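Poltmont tool library moves its spare keys to a color-tag system

The Poltmont tool library has finished sorting the keys that open its cabinets, bike locks, storage cages and trailer hitches, and members will notice the change the next time they check something out. Every key that goes across the counter now carries a plastic tag, and the color of the tag tells the person behind the counter which part of the building it belongs to.

The work was done over the winter, mostly in the evenings after closing. The library opened in the old Koskela hardware store and took over a good deal of what was left in it, including drawers of padlocks and coffee cans full of keys. Some of those padlocks were put straight to use. Others were bought later, a few at a time, as the collection of tools grew and more of it had to be kept behind a locked door.

By last fall the spare keys were hanging on nails beside the back door, and many of them had no label. Paper tags had been tried once, but the string wore through and the ink faded. When a member came in for the tile saw or the carpet stretcher, it could take several tries to find the key that fit the cage. On busy Saturday mornings the line sometimes reached the front window.

Sorting the pile

The first job was to find out what each key opened. Keys were tried in every lock in the building, starting with the cages along the north wall and ending with the two sheds in the yard. Keys that fit were put on a hook next to the lock they belonged to. Keys that did not fit anything were set aside in a tray.

The tray filled up quickly. It held keys to suitcases, filing cabinets and window locks, along with several car keys from the days when the hardware store cut duplicates for customers. A number of small flat keys matched padlocks that had been cut off with bolt cutters in past years and thrown away. Those went to scrap metal. The car keys and house keys are being held at the counter until the end of March, and anyone who had keys cut at Koskela and thinks one may have been left behind is welcome to come in and look.

Four locks came out of the sorting with no working spare at all. Three were replaced. The fourth, on the lumber rack, was left in place because its one good key could be copied.

Once each key had a home, the tags went on. The library chose soft plastic tags on split rings, the kind sold for house keys, from a supplier called Alutow. Several colors were ordered so that keys for the same area could be kept together on a larger ring, with single keys tagged separately for items that are lent on their own.
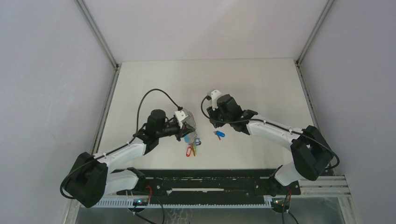 What the colors mean

Light blue tags are for the hand tool cabinets in the front room. These hold planes, chisels, clamps and measuring tools, and they are the ones opened most often during the day.

Red tags are for anything with a motor. This covers the power tool cage, the compressor closet and the shelf where batteries are charged. Red-tagged keys do not leave the counter area. A member who wants a power tool will have it brought out.

Yellow-green tags are for the yard, which takes in both sheds and the gate. Members borrowing ladders, wheelbarrows or the post hole digger after dark are asked to return the yard key before loading their vehicles, so that the gate can be checked.

Darker blue tags are for items that go home with a key of their own. The most common are the cargo bike, the lockable job box and the two trailer hitches. These tags have the item number written on the paper insert. The name of the library is left off on purpose, and so is the address, in case a key is lost on the street.

White tags have been kept back for now. They may be used for the upstairs workroom if it opens later in the year.

The old nails by the back door have been pulled out and the holes filled. In their place is a steel key cabinet made by Coltix, mounted behind the counter at shoulder height. Each row has a strip of colored tape that matches the tags. The cabinet is locked when the library is closed, and its own key is kept in a separate place.

Cost

The key cabinet, the tags, the replacement padlocks and the copying came out of the library's repair fund. That fund is paid for by late fees and by the annual rummage sale, and the library says the project did not affect membership dues. The sale last summer brought in $3,000, of which $2,000 had already been set aside for a new floor in the entry. The floor is still planned, and the work is due to start once the weather is warm enough to leave the front doors open while the adhesive cures.

Some money was saved by reusing locks. Padlocks that were stiff but sound were cleaned and treated with dry graphite, and most of them now turn easily. Oil was not used, as it tends to collect sawdust and the locks in the cage area see a lot of it.

What members need to do

For most visits, nothing changes. Members still give their card at the counter, name the tool they want and sign the sheet.

Those who borrow an item with its own key should check that the tag is attached when they take it and when they bring it back. The ring should stay on the key for the whole loan. Members sometimes move a borrowed key to their own key ring to keep track of it, and that is how a good many of the missing spares are thought to have left the building. The library would prefer that the tag and ring be clipped to a bag or kept in a pocket.

A lost key should be reported the same day if possible. The charge for a replacement is $3 for a plain key. For a key that has to be ordered, such as the ones for the trailer hitches, the charge is whatever the locksmith bills. There is no charge for a broken tag, and spare tags are kept in a drawer at the counter.

Anyone who still has an old library key at home can return it without a fee and without giving a name. There is a slot in the front door that works at any hour. Keys dropped through it should be in an envelope so that they do not slide under the radiator - two were found there during the sorting, one of them for a shed lock that had already been replaced.

Checks through the year

The library plans to go through the cabinet every 90 days. Each hook will be compared with the written list, and any key that is out without a matching loan will be followed up by phone. The list itself has been typed up and printed, and a copy is kept in the office in a binder with the insurance papers.

The first check is expected before the spring yard work begins, when demand for the shed keys is at its highest. Rakes, tillers and the chipper are usually reserved well in advance at that time of year, and members who want them for a particular weekend should put their names down early.

Hours are unchanged. The counter is open on weekday evenings and on Saturday from 9 a.m. until 2 p.m. The yard gate closes half an hour before the counter does.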